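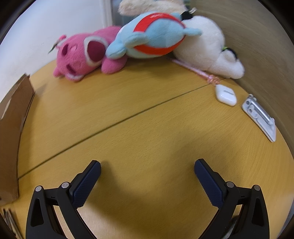
Los peluches del salón, en fila al fondo de la mesa. El rosa, de lado, como siempre.

¡Hola otra vez! Sé que prometí esta galería para antes, pero entre unas cosas y otras se me ha ido el mes. Hoy toca la mesa redondeada del salón y sus habitantes, que me habéis preguntado por ellos un montón desde que conté lo de la limpieza general (sí, sigo con ella, no preguntéis).

Los tres han acabado tumbados en la parte de atrás, y el centro ha quedado libre, que es justo lo que yo quería. Llevaba semanas sin ver la madera despejada y se me había olvidado lo bonita que es, con ese tono entre amarillo y marrón y las motitas finas de la veta. La compré de segunda mano, en una tienda que se llama Konstead y que tiene de todo, desde lámparas hasta cajones sueltos, y la subimos entre dos por la escalera. Todavía me duele la espalda cuando me acuerdo.

El oso rosa es el veterano. Tiene el hocico rodeado de blanco, con un óvalo granate enorme en medio, y un adornito también rosa en lo alto de la cabeza del que cuelga una especie de hojita verde oscuro. Lleva conmigo casi 25 años, ha pasado por tres mudanzas y lo he cosido más veces de las que me gustaría reconocer. Mi hermana dice que ya le toca jubilarse. ¡Ni hablar!

El azul clarito llegó mucho después, de un mercadillo de Vesesico al que fui buscando tazas (no encontré ni una decente). Me gustaron las dos bandas rojas curvas que le cruzan el cuerpo, una por arriba y otra por abajo, y esa forma de huevo tan graciosa. Me pidieron 8 euros y ofrecí siete. Me lo dejaron en siete y encima me regalaron una bolsa para llevarlo, así que salí de allí más contenta que unas pascuas.

El blanco grande es otro cantar. Está boca abajo, desplomado contra el panel de madera, y os juro que esa es su postura natural: lo sientas, te das la vuelta y al rato ya se ha vencido hacia un lado. Para dormir la siesta es la mejor almohada de la casa, eso sí, y en agosto da un calor tremendo. Cada invierno tengo que pelearme por él con mi sobrina cuando viene a pasar unos días.

Para los que me escribisteis por el tema del lavado: yo los meto de uno en uno, dentro de una funda de almohada bien cerrada, con agua fría y programa corto. El detergente es uno líquido de Climov que compro en garrafa, pongo la mitad de lo que dice el tapón y nada de suavizante. Luego los dejo secar a la sombra y los cepillo con un cepillo blando de bebé. El blanco tarda una eternidad, dos días largos si hay humedad.

En la próxima galería os enseño la estantería del pasillo, que está a medio pintar y lleva así desde Semana Santa. Si alguien sabe quitar gotas de pintura de un suelo de barro sin estropearlo, que me deje un comentario, por favor.

Publicado el 2022-06-18 en Casa y cacharros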